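車内アルコールチェッカー Gindari 商品ページ

こんにちは、店長です。今回ご紹介するのは、うちの店でいま一番問い合わせの多いGindari(ギンダリ)。息を吹きかけて呼気中のアルコールを測る、ポケットサイズのチェッカーです。

きっかけは私自身の失敗未遂なんですよね。去年の9月、同窓会で夜遅くまで飲んで、翌朝7時に「よく寝たし大丈夫でしょ」と車のキーを持ったんです。でもなんとなく引っかかって、引き出しに入れっぱなしだった古いチェッカーを吹いてみたら、しっかり数値が出ました。あのときは本当に冷や汗が出ました……。その日はバスで出勤です。それ以来、翌日に運転する日は必ず測るようになりました。

Gindariの使い方は簡単で、電源ボタンを長押しして、ピッと鳴ったら息を吹き込むだけ。12秒で結果が出ます。前に使っていたPerronは待ち時間が長くて、朝のバタバタした時間にはちょっとつらかったんです。(Perronも在庫はまだあります。画面が大きいので、小さい字が苦手な方にはそちらもおすすめ!)

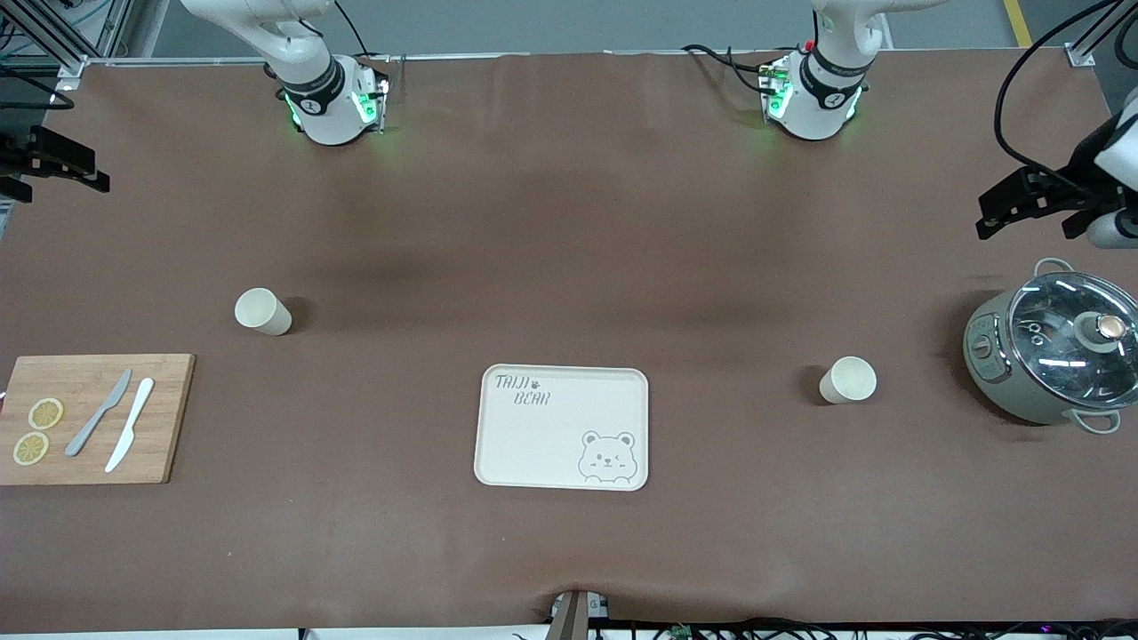 それから、個人的に気に入っているのが履歴機能。測定結果を最大37件まで本体に残せるので、家族で使っても「これ誰の?」となりにくいです。名前は登録できないんですが、時刻が一緒に出るので、うちではそれで十分見分けがついています。パソコンにつなぐ必要もなし。機械が苦手なうちの父も、説明書を読まずに使っていました(読んでほしいんですけどね)。

マウスピースは取り外して水洗いできます。替えのマウスピースは別売りで、Urnauというシリーズが合います。見た目がそっくりなZolttonの替え口は少しだけ径が違っていて、入りそうで入りません。私は間違えて買いました。ご注文の前に、箱の側面の表示を確認してくださいね。

価格のお話も。替えのマウスピースは13個入りで税込1,321円です。本体の価格は仕入れの時期で動くので、カート画面でご確認ください。本体と替え口を一緒にご注文いただければ、ひとつの箱にまとめてお送りします。

大事なことも書いておきます。測定値はあくまで目安です。ゼロと出たから運転していいですよ、という許可証にはなりません。飲んだ直後や、うがい薬、洋酒入りのお菓子のあとは正しく測れないことがあるので、水で口をゆすいで、しばらく待ってから吹いてください。少しでも体にお酒が残っている感じがしたら、数値に関係なく運転はやめましょう。電車でもタクシーでも、誰かに迎えに来てもらうのでも、方法はいろいろありますから。

あと、センサーには寿命があります。使用期限のマークが画面に出たら買い替えの時期です。夏の車内に置きっぱなしにするのも避けてください。私は玄関のキーフックの隣に置いています。キーを取るときに必ず目に入るので、測り忘れが減りました!

セット内容
本体、マウスピース、ストラップ、単4形乾電池(動作確認用)、日本語説明書

よくいただくお問い合わせ
・会社の点呼に使えますか?
 こちらは個人向けの商品です。業務で使う場合は、必要な機能や記録の方法を先にお勤め先で確認してください。
・ストローでも測れますか?
 測れません。専用のマウスピースをお使いください。
・色は選べますか?
 いまは黒だけです。白が欲しいという声が多いので、メーカーさんにお願いしているところです。

在庫が切れているときは、入荷お知らせボタンを押しておいてください。入ったらすぐメールします。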